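关于我们

Flevatano 从事办公与仓储环境中双臂移动操作设备的作业规程编制、现场验收和操作人员培训。公司不生产机器人本体，也不代理销售。我们的交付物是文件：作业规程、验收记录、偏差报告，以及客户可自行维护的检查表。

公司现有 7 名专职工程人员，负责人为 Zulema Urrutia。规程编制由 Radomír Kratochvíl 主管，现场验收由 Dumisani Shezi 主管，培训与文件控制由 Macarena Cabral 主管。

业务范围

一、作业规程编制。针对家具类对象（柜门、抽屉、搁板、桌面物品）的开闭、取放作业，编制分步规程，规定接近方向、接触顺序、停止条件和人工接管条件。

二、现场验收。按双方签署的规程版本逐项执行，记录每次执行的起止状态。验收不采用演示视频，不接受由供应方单独提供的数据。

三、变更评估。末端执行器、控制软件、地面材料或家具布局发生变化时，评估原规程是否继续适用。

四、人员培训。对象为现场操作员和安全监护员，内容包括区域划分、急停、接管、恢复运行和记录填写。

不在业务范围内的事项：本体选型、整机安全认证、劳动用工评估。客户有此类需求的，应另行委托具备相应资质的机构。

规程版本与适用性

我们的内部规程汇编名为《Cilside 作业规程》，每年二月复审一次，两次复审之间的修改以补充页形式发布。汇编现行版本共 366 条，其中强制条款使用“应”，推荐条款使用“宜”，允许条款使用“可”。三个用词不得混用。客户规程引用汇编条款时，应写明条款编号和版本号，不得只写“按 Cilside 执行”。

汇编与所在地法规或设备制造商说明书不一致时，取要求较严者。无法判断何者较严的，由规程主管书面裁定，裁定前暂停相关作业。

柜类对象作业的基本要求

柜类对象是我们处理最多的一类。此类作业的困难多在门体而少在物品：门板打开后占用通行空间，碰锁、锁舌和铰链突出于板面，板边封边易受夹持损伤。规程因此将“开门”和“取放”列为两个独立任务，分别验收。

开始作业前，应确认以下各项：

柜体已就位，台面、相邻办公桌和桌下活动柜的位置与登记图一致。

门板的全开角度和扫掠范围已标注，扫掠范围内无人员站立，无线缆横跨。

柜内物品的类别已登记。文件夹、装订册等软质或半软质物品，应注明朝向和允许的夹持部位。

桌面上的显示器支架、灯具、线缆出口等固定物已列入避让清单。

末端执行器处于待命姿态，指尖与最近板面的距离不小于规程规定值。

门板处于中间角度时，不视为“已开”，也不视为“已关”。操作员应将其记录为“中间状态”，并在继续作业前重新确认扫掠范围。双臂同时位于柜体前方时，只允许一只手臂与门板接触，另一只手臂保持静止，直至接触解除。

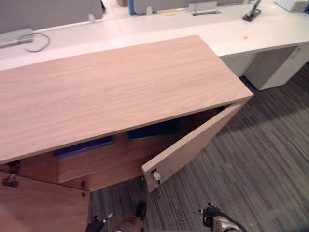 接触与力的限制

对木质饰面家具，门板边缘的夹持应避开封边接缝，碰锁和锁舌不得作为拉动部位。确需触碰锁件的，应单列步骤，并由监护员在场确认。

接近速度、接触力上限和停止距离由客户规程给出，不设通用默认值。规程中缺少其中任何一项的，验收人员应拒绝开始测试，并在记录中注明缺项。

地面为条纹地毯或其他高对比度纹理材料时，宜在验收前单独检查底盘定位。门板和桌体在地面形成的阴影区域也应包括在检查路线内。

记录与保存

每次验收应形成一份执行记录，内容包括：规程版本、设备编号、末端执行器型号、对象编号、起始状态、终止状态、偏差描述、操作员和监护员签名。记录在作业当日 18:00 前提交，逾期提交的应附书面说明。

偏差分为三级。一级为不影响人员和财物的姿态或时间偏差；二级为对象表面损伤、物品掉落或非计划接触；三级为人员进入作业区、急停失效或设备失控。出现三级偏差时，应立即停止现场全部作业，由验收主管决定是否恢复。二级偏差累计两次的，暂停该项任务并复核规程。

偏差记录不得删除或覆盖。更正以划改方式进行，保留原文，注明更正人和理由。

门体耐久性试验

Busadside 试验间用于柜类对象的重复开闭试验。标准试验为 3000 次循环，每 600 次停机检查一次，检查项目为铰链松动、碰锁位移、板面压痕和指尖磨损。任一项目超出限值即终止试验，已完成的循环数如实写入报告，不折算，不补做。

试验间由 Fidel Tapia 管理。客户可派人旁听停机检查，旁听人员应在标线外站立，并遵守试验间的着装要求。

独立性

公司不接受设备制造商以验收结果为条件的付款。合同费用在验收开始前确定，结果为不合格时不予退还，也不因合格而增加。工程人员在过去两年内曾受雇于被验收方的，不参与该项目。

与 Leinonen 的合作仅限于家具样件的供应和登记图绘制，不涉及验收结论。

规程意见与更正

对已发布规程的意见，应写明条款编号、现行文字、建议文字和理由，提交文件控制部门。收到的意见统一登记，采纳与否均书面答复。涉及人员安全的意见优先处理，处理期间相关条款标注为“待核”，现场按较严要求执行。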